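Kerslake Workshop, Room 4
Notebook entry, 24 August 2025
Entered by: Smaranda Pop

Purpose of entry

To record the condition of the grey metal bins on the block bench, and to set down the sorting and storage rules that apply until the Stercombe bins are delivered. Colleagues using the bench should read this entry together with the one made in April, when the blocks were repainted.

1. Condition of the bins

The bins remain serviceable. The wear noted in April has continued, chiefly on the wall between the two bins, where the pale surface has been scraped away and dark vertical scratches have come through. The upper edge of the damage is ragged to look at. I ran a cloth along it and the cloth did not catch, so the wall may stay in use without tape. Should anyone find a burr, the bin is to be taken off the bench and the matter written up on the same day.

The floor of the front bin is scuffed throughout and has taken on a whitish sheen. Washing with warm water and mild soap made no difference to it. A second wash with the Bunska cleaner also left it as it was. I therefore take it to be wear in the metal and recommend that no further cleaning products be tried. The two small round holes in the floor are to be kept clear. Grit gathers in them and is then carried on to the painted faces of the blocks.

2. Blocks

The set is made up of green blocks and red blocks, the red being the longer. The April entry calls the red ones "brown" in two places. Both words refer to the same paint, which dried darker than the sample card, and "red" is to be used from now on so that the labels and the notebook agree.

For the trial layout the blocks are laid loosely on the floor of the front bin, with no attempt to line them up. Three green and two red were used.

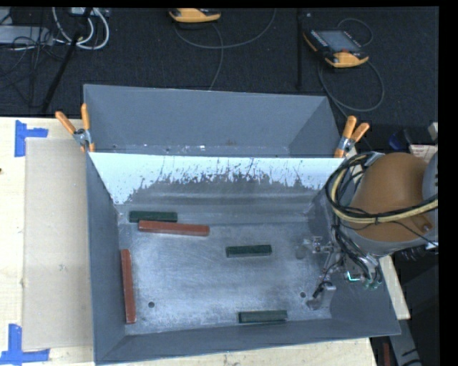
3. Observations on the layout

The red block standing along the left wall is the one I would expect to give trouble when the bin is cleared by hand, as there is little room for the fingers on that side. The green block close to the front wall raises the same point to a lesser degree. The middle green block has clear floor to either side and needs no comment.

Dark green shows up well against the bare floor. The red does too, although under the old lamp at Wultthorpe it was often mistaken for the green by those working late. I should like the lamp question settled before the bench is moved.

4. Storage

Blocks are to be wiped dry and returned to the lidded box at the end of each session, green on the left and red on the right. They should not be left in the bins overnight. Paint has been lost from corners in this way before, and touching up takes a full afternoon once drying time is allowed for.

Bins are not to be stacked one inside the other. The sloping sides bind, and pulling them apart accounts for at least part of the scratching described in section 1.

5. Outstanding

Reply to Stercombe regarding the finish of the new bins. I have asked for plain metal.
New label for the block box, with "red" in place of "brown".
Lamp: awaiting a decision from Wultthorpe.
Soft cloths are nearly finished. Reordered with the Bunska cleaner, which is still needed for the bench top.

S. Pop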